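Search products
Enter keyword or item number

Venell Countertop Popcorn Maker, Item 303

I've been writing up kitchen gear for the Arumugam shop for a long while now, and I don't get this excited over snacks very often. But movie night popcorn at our place has changed for good, and I want to tell you all about it.
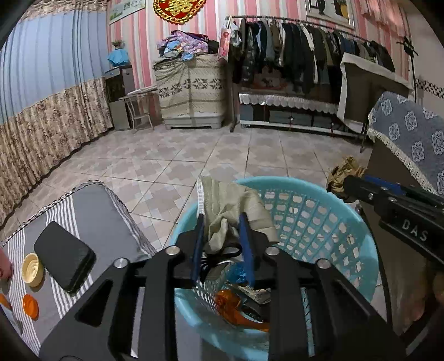
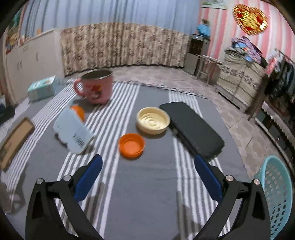
The Venell is a hot-air popper, so you can make a full bowl without a drop of oil. You pour in the kernels, set the cup on top as a lid, press the one button on the front, and off it goes! The first pops come quickly, and then it all comes flying down the chute at once (have your biggest bowl ready – I mean the really big one).

What I love most is that you decide what goes on it. Theater popcorn and a lot of the microwave bags come already salted and buttered, and you get whatever somebody else thought was right. With this one you start plain. A spoonful of melted butter tossed through while it's still warm goes a surprisingly long way. My own favorite is smoked paprika with a pinch of sugar, and Sumathi Pillai in our order office swears by curry leaves fried crisp and crumbled over the top. Try hers!

What you get
Popper base with chute
Clear lid
Measuring cup, which doubles as a butter warmer
Recipe card with 14 toppings

Size and power
Runs at 1,132 watts on a regular household outlet. The cord wraps under the base, and the whole thing stands on a shelf next to the toaster without any fuss. One cup of kernels is the limit. I tried more, and the unpopped ones came shooting out of the chute and across the counter.

Cleaning
The lid and cup go in warm soapy water. Wipe the base with a damp cloth once it's unplugged and cool, and shake out any stray hulls over the sink. Please don't put the base in the dishwasher or under the tap.

Noise
It's loud, a bit like a hair dryer. I pop mine before the movie starts, and that takes care of it.

Which kernels?
Any plain popping corn works. Yellow gives you those big, airy pieces, and white comes out smaller and more tender, with fewer hulls in your teeth. Keep them in a jar with a tight lid, since dried-out kernels just sit there and spin. If yours have been open since last September, add a spoonful of water to the jar, shake it, and leave it overnight. Mine came right back to life!

Colors
Red, cream and black. The cream is out of stock at the moment, but Anil Thomas in purchasing has more on order.

Last updated: June 28, 2022

Related items
Enix Silicone Microwave Popper
Vornia Popcorn Bowl Set
Yellow Popping Corn, 600 g jar
White Popping Corn, 600 g jar
Venell Replacement Lid and Cup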